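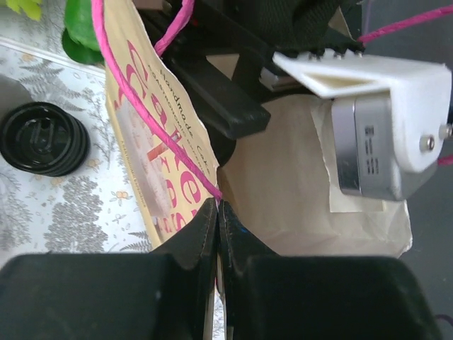
Lerton Opens Its Bag Drawer to the Public
Saturday swap invites residents to part with the paper gift bags they have been saving for no clear purpose

LERTON — Every household in town has one: a cupboard, a drawer or the gap beside the fridge where gift bags go to wait. The Kinier Reuse Shop announced today that it will hold its first Gift Bag Swap this Saturday in the back room at Jacobs Hall, starting at 10 a.m.

The rules are short. Bring paper bags with both handles attached, stand them up on the tables and take home as many as you brought. Bags from bakeries and cake shops are welcome, crumbs excepted. Gift tags with somebody else's name on them should be removed before arrival, as the shop learned last Christmas at some cost to family relations.

"I went through my own closet and found 131 bags," said Hendrik Smits, who runs the shop. "I have given perhaps 20 presents in the past ten years. I can't explain the difference and I've stopped trying."

A trial run in May, limited to staff and their relatives, brought in 885 bags, a figure that surprised everyone except the relatives. Rope-handled bags went first. Wine bags went last, and a number of them are still at the shop, where they may be had for the asking.

Visitors will also find a packing table, laid with a flowered cloth, for trying out bags before committing to them. Smits recommends opening the bag fully, laying it on its side and sliding heavier things in along the bottom panel. Cups travel better with their lids packed separately. Vegetables are permitted as gifts, though the shop takes no position on how they will be received.

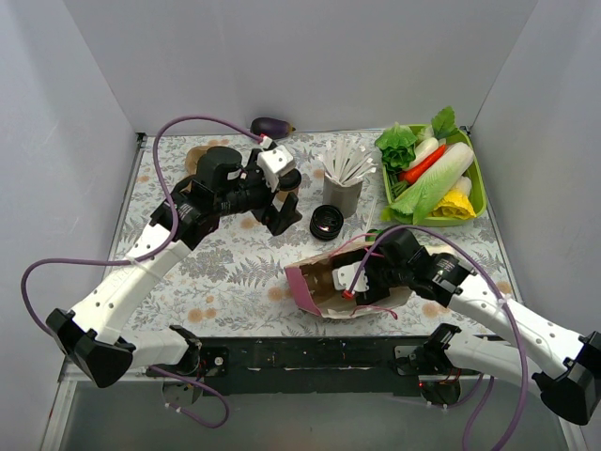

Takow, which held a similar swap last year, advises bringing a box to carry the bags home in, and says the question of what to do with the box afterward has not been settled.

The first 100 people through the door will get a sheet of tissue paper, ironed. Entry is free. Doors close at 2 p.m., and bags left behind will be flattened and sold at the shop counter for small change.

Parking is behind the hall. Plastic bags will be turned away politely.

Contact: Hendrik Smits, Kinier Reuse Shop, Lerton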